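Lab notebook - demo bay
December, Monday
Entered by: shift lead, manipulation bench

Notes from the open afternoon. Written up the same evening from the log and my own scribbles. Anyone running the next one should read the setup and fault sections first.

1. Setup

Visitors came in two groups from Tridport, the first at 1:30, the second at 3:00. The plan was one station on the simulator with the big wall screen, and one station with the Indstead arm pair powered but in hold. The arm pair stayed behind the barrier and did not move all day. Everything the visitors saw moving was simulated.

Sim build was the one tagged for the open day, with Plulo as the task runner. Scene preset is the breakfast table. I froze the preset on Friday and should have frozen the runner config with it. See section 4.

Control was by two hand controllers, one per arm, operator seated facing the screen. Gripper on trigger, base fixed. Wrist roll was limited in software so that first-time users could not wind the joint up to its stop. The limit worked as intended but is too tight for anything taken off a plate at a low angle. Loosen it before the next session.

2. Morning checks

Ran 100 scripted resets before anyone arrived. Two came up with the toaster sunk slightly into the table surface. Same contact bug as last month, still open. Worked around it by spawning the toaster a little high and letting it settle before handing over control.

Frame rate on the wall screen was steady once I turned off the shadow pass. With shadows on it dropped as soon as both grippers were near the plates. Nobody asked about shadows.

Controller batteries: the left one reads full until it dies. Swap it at the break whatever the indicator says.

3. Demonstration

Ran from the overhead view for most of the afternoon. Visitors understood it faster than the wrist views, which we showed for a few minutes at the start of each group and then dropped. The overhead view has one real drawback, depth. People line the gripper up well in the plane of the table and then stop too high or push through. A height readout in the corner of the screen would help. Added to the list.

The task as explained to visitors: right arm handles the food item over the tray, left arm works at the place setting. The two halves can be done in either order. Most people did one arm at a time and parked the other wherever it happened to be, often over the plates, where it hid what they needed to look at. 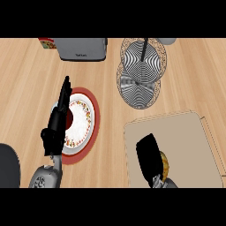
4. Faults and odd behavior

- Runner timeout. Plulo was still on the bench default, so the first group had trials end in the middle of a grasp. Raised the limit at the break. No timeouts in the second group.

- Grip on the food item. The broad finger holds it firmly when closed straight on. Closed at an angle, the item creeps along the finger and eventually drops. Friction on that mesh was set by hand and never checked against anything. Needs a proper pass.

- Op-art mats. The black-and-white wave pattern shimmers on the wall screen whenever the camera view is moved. One visitor asked to have it stopped. Keep the view fixed while the mats are in the preset, or swap the texture for a plain one.

- Stacked plates. The floral plate slides on the one under it if nudged from the side. The charger stays put. Behavior is plausible but it made the left-arm half harder than planned.

- Log writer. Total for the day is 526 entries, of which 77 are flagged as duplicates. The duplicates all fall after the break, when I restarted the runner and left the writer running. Restart both together.

5. Questions from visitors

Asked more than once: how much of this carries over to the real arms. I said reach and timing carry over reasonably well, contact does not, and pointed to the sliding plate. One person wanted to know why the base is fixed. Answer was that the real pair is bolted down.

The Ağca people asked for the preset file so they can try it on their own runner. I said I would check. It includes purchased meshes and we may not be allowed to pass those on. Pending.

6. To do

- Merge the duplicate fix into the log writer
- Raise the wrist roll limit
- Height readout in overhead view
- Friction pass on the food meshes
- Parked-arm position away from the plates, on a button
- Label the bad controller battery - done, red tape

Barrier is back in storage. The wall screen is still on the demo machine and the cable to the bench display is behind the cabinet.

Demo bay notebook | Contact: bench desk, ground floor | Internal copyright, all pages | Back to top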